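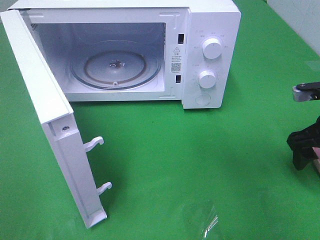 From: Saskia Costigan
To: Ellar good-practice list
Date: January 27, 2021
Subject: Re: draft rule 5, doors and latches

Orna wrote:
> Rule 5 says the arm must not close an appliance door unless
> the latch side has been checked first. We think 80 logged
> runs per appliance is enough to sign off on a door type.

Enough for what? I keep asking and I keep getting the number back. Eighty runs on one microwave tells me about that microwave. There are two hooks and two slots to line up, and the rule never says what "checked" means. By eye? By the wrist camera? By a person with a clipboard?

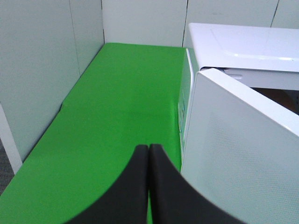
My other complaint is the approach. The draft wants the fingers closed whenever the arm passes an open door, and fine, I can live with that. But it gives no clearance and no speed, so two labs could do quite different things and both claim they comply. Hapeta had a clearance table in their April notes - why was it dropped?

I also don't see why we need 300 words on warning labels before we get to the first rule about motion.

I'll vote no on 5 as written. Send me a version with a distance in it and I'll read it again.

Saskia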